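Bench notebook, Horkmont model helicopter bench
March 19, 2024

Third day on the Clesberg. For anyone picking this up cold: fixed pitch, coaxial, two main motors, six-channel transmitter with a display that tells you everything except what you want to know. Came back from a customer with a note reading "spins a bit." It does spin a bit. It also climbs when you ask it to descend, so I have some respect for the customer's restraint.

Bound it to the bench transmitter first, to rule out his. Same yaw drift, nose left, worse as the throttle comes up. Trim at full right slows it down but uses up all the trim, and then the tail servo sits there buzzing like something in a jar. Put trim back to center and did it properly.

Gyro gain was at the factory setting. Took it down until the tail stopped wagging, up two clicks, left it. Drift still there. Swapped the main motors top for bottom and the drift changed sides, so one motor is tired. Vilgot said that on day one. I have written it down here so he can stop saying it.

Ordered the motor from Hägglund. Part 253, not 235. We own a nice drawer of 235s thanks to me in December.

Blade tracking. Taped one tip blue, spun it up in the cage, blue tip running high. Half a turn on the link, then another half, then back a quarter since I overdid it. Looks like one disk now from the side. Sixten thinks it's still a hair out. Sixten thinks that about doors.

Battery: the pack that came with it reads fine at rest and sags badly under load. Used the Orkell pack for everything after lunch. Hover time on the Orkell was over 49 seconds longer than on his, same throttle, same air. Whoever writes up the invoice, please put the battery on it as a recommendation and let him decide.

Transmitter display: the reversed descent was throttle curve, point 4, set higher than point 5. No idea how a person gets in there by accident. Reset to a straight line, saved to model memory 2, cycled power, still there. Cycled power again because I don't trust it.
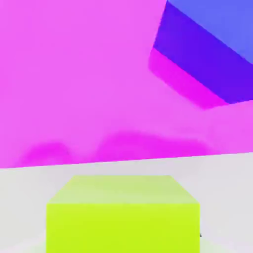

Simulator time before the test hover, as agreed after the thing with the ceiling tile. Jennylyn did hers in the morning. I did mine after coffee and crashed only into scenery. The sim's expo is softer than the real radio, so don't copy those numbers over. Åsmund did, and then flew the bench mule sideways into the coat rack.

Serial sticker on the receiver ends in 2560, matches the job card. Landing skid has a crack at the rear left, glued, will see if it holds.

Left to do:
Fit motor when it arrives, recheck tracking, recheck gyro gain.
Test hover indoors, then outside if the wind behaves.
Find the small hex driver. Ebbe had it last. Ebbe says he didn't.
Send back customer's transmitter with the curve reset and a polite note about point 4.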